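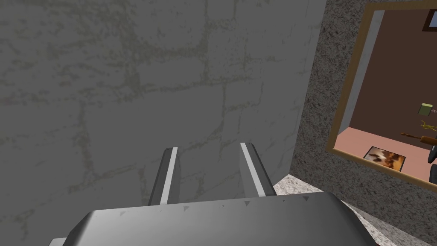
A grey stone-block wall (computer-generated picture).

How are votes counted?
An explainer for readers aged 8 to 11, from the Gandstead Electoral Office

We use cookies to remember your settings and to see which pages are read. You can change your choice at any time.

When people vote in an election, they choose who will speak for them on the council or in parliament. Voting is only the first part of the job. Every ballot paper must then be counted, and the count must be fair.

What happens when voting ends?
Polling stations in Gandstead close at 10 o'clock at night. Anyone already in the queue may still vote. The staff then close the slot on each ballot box and fix a numbered seal to it. The number is written down so that it can be checked later. The boxes are taken to the counting hall, which for council elections is the sports hall in Mallet.

What is checked first?
Before anyone looks at who has won, the staff check how many papers are in each box. This number is compared with the number of papers given out at the polling station. At the council election last March, 2,733 papers were given out in the Wutora ward. If the two numbers do not match, the papers are counted again and the difference is written in a report.

How are the papers sorted?
The papers are placed in piles, one for each candidate. A candidate is a person who wants to be elected. The staff work in pairs, and each person checks the other's pile. Papers are then tied in bundles - 30 to a bundle in Gandstead - and the bundles are added up.

What is a spoilt paper?
Sometimes it is not clear what the voter wanted. The paper may be blank, or it may have marks beside too many names. A senior officer looks at each of these papers and decides whether it can be counted. The candidates are allowed to see the decision.

Can the papers be counted again?
Yes. A candidate may ask for a recount if the result is very close. The officer in charge decides whether the request is reasonable. In one past election in Wutora, the winner was ahead by 24 votes and a recount was held. The result stayed the same.

Is my family's vote secret?
Yes. Voters do not write their names on the ballot paper. People who watch the count must promise to keep the vote secret, and breaking that promise is against the law.

Words to know
Ballot paper - the sheet on which a voter marks a choice.
Ward - one part of a town or district, with its own councillors.
Recount - counting the same papers again.

Last updated: 2022-11-18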